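Utaletti pilot: progress report after the May open day

Dated 13 May 2025, for the Kazlauskienė fund

Hello again! I promised you a proper write-up once the open day was behind us, so I'm typing this with my feet up and a very large mug of tea (I can't look at coffee today). The short version is that we opened the doors at Sanosov, people came, the robot stood at the coffee machine for most of the day and we learned more in one afternoon than in the whole month before it. The longer version follows, with the money bit near the end.

How the day was set up

We had 90 people booked in, in small groups, and each group got a short talk from me and then as long as they liked at the counter. I kept the talk brief after the first group started edging past me towards the machine. You'll remember that your letter in the spring asked for a task "an ordinary visitor would recognise", and a cup of coffee was the obvious pick. Everyone knows what it ought to look like, and everyone has an opinion about it.

The job is split between the two arms. The left hand holds the glass on the drip tray under the spout, and the right stays open and out of the way over the counter. I had wanted both hands on the glass when we wrote the plan, but one is plenty and it leaves people a much better view.
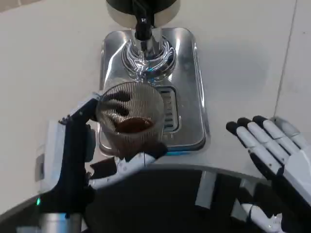
The grip

Most of your first instalment went on this, so I'll give it the most room. We changed to a clear ribbed glass for the open day. The old smooth ones were fine on the bench but I never liked them, and a see-through glass means visitors can watch the level for themselves. Fingers go up the left side and the thumb comes across low at the front. I spent ages on that thumb! A bit higher and it sits over the very part people want to see.

Before the day we ran 636 practice grips with the new glass, written up in the log I sent with the last invoice. The settings from the end of that run are the ones we used in front of visitors, and I didn't touch them all day, though I was tempted twice.

The most common question was whether the robot can feel the glass. I've now got a decent answer to that written on a card, after fumbling it badly with the first group. The second most common was whether it does oat milk – it doesn't. 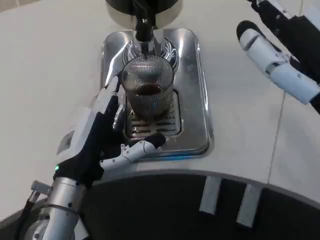 What the visitors made of it

We left comment slips by the door and got 60 back. Lots of people said it was calmer than they'd expected, which pleased me, as the slow approach to the glass was my idea and I'd had to argue for it. A fair few said it was too slow. I think they're both right, and I'd like to try a quicker approach with the same careful last stretch. One slip simply said "more biscuits".

The children wanted to stand closer than our floor line allowed. I'd like to move the line and put in a low rail instead, and the people at Zodov (who lent us the barriers) have said they can quote for one.

A few grumbles of my own: the room got stuffy, the talk clashed with the grinder in the kitchen next door, and I should have put a big screen up for the people at the back. From the third row you can't make out how the fingers sit against the ribs of the glass, and that's the best bit.

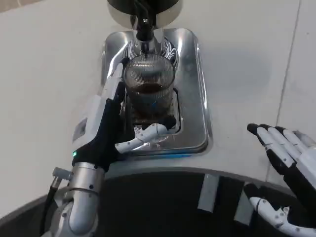
Money and what comes next

Spending is close to plan. Glasses, slips, signs and refreshments for the day came to £179, which I've put under the public events line. The second instalment hasn't been touched yet and I'd like to keep it for the work below, if you're happy with that.

Next on my list:

Try the quicker approach with the ribbed glass, keeping the grip settings as they are.

Give the right hand something to do. Passing a spoon is my favourite, but I'm open to suggestions.

Get the quote for the rail and send it to you before I order anything.

Type up the comment slips in full, spelling mistakes and all.

You did ask whether you could bring your trustees along for a smaller session, and the answer is yes, please do. Mornings suit us better, before the kitchen gets noisy. Send me a couple of dates and I'll book the room at Sanosov and buy more biscuits.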